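Notebook, coastal mapping bench
9th October

Finally got the Hendberg lagoon mosaic to close! Three weeks of fiddling with tie points and this morning the east and west strips snapped together along the sandbar as if they had never been apart. Residuals are under a pixel everywhere except the reef edge, where the swell moves between passes and I don't expect to ever win.

Setup, so I can repeat it: astronaut handheld shots for the color, the older nadir strips for geometry, everything resampled to the coarser of the two. Started with the 2344 frames Madalena pulled from the archive. After throwing out cloud, sunglint and anything shot too obliquely we kept 1781, more than I had dared hope for. Sunglint was the worst offender. Valter's trick of masking on the red band first and then growing the mask by 8 pixels cleaned up nearly all of it. (Valter, please write that down somewhere other than the whiteboard.)

What I love about this island is how the salt ponds give themselves away. The old evaporation pans on the Sheehan side are long out of use, but the walls still hold water at different depths, and every pan has its own color. The shallow ones go pink and rust, the deeper ones stay a murky green, and after rain the whole lot goes gray for a few days and then comes back one pan at a time. Olga lined up the April frames next to the late summer ones and you can follow the drying front moving north. I could look at it all day, and yesterday I sort of did.

Shoreline pick: used the wet/dry line, by hand, from the jetty to Buridance Point. Armindo picked the same stretch without seeing mine. We agree nicely on the sand and badly on the mangroves, where he follows the outer canopy and I follow the first open water. His way is easier to repeat, so I'm redoing mine his way.

Things that went wrong:
Exported the first mosaic in the wrong datum. Everything slid southwest into the sea. Fixed in the export script, and the old file is deleted, so if you have a copy on your drive please bin it.
The haze correction overcooks the shallow bank and turns the seagrass purple. Turned it off south of the channel for now.
Ran out of scratch space halfway through the blend. Restarted with smaller tiles and it ran straight through lunch.

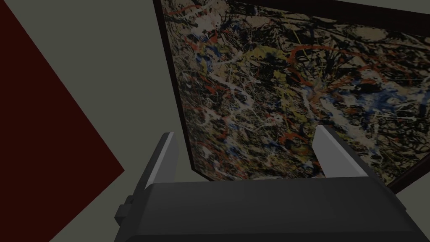
Drip painting, black lines over olive-yellow and red-orange. Simulated render.

Dayana called from the field office at Brurent with the first depth soundings across the channel. The sandbar really is where the mosaic puts it, including the little hook at the south end that I was half ready to smooth out as a stitching error. So glad I left it alone! She will send the full track once the boat is back in, and then we can try fitting depth to the blue/green ratio properly.

Next: redo the mangrove picks, rerun the haze step with the bank masked, ask Olga which pan she wants to use as the color reference. I'd go for the square one by the causeway, it has the sharpest walls. Mosaic is in the shared folder under lagoon_close_v3. Have a look at the reef edge and tell me if it bothers you as much as it bothers me.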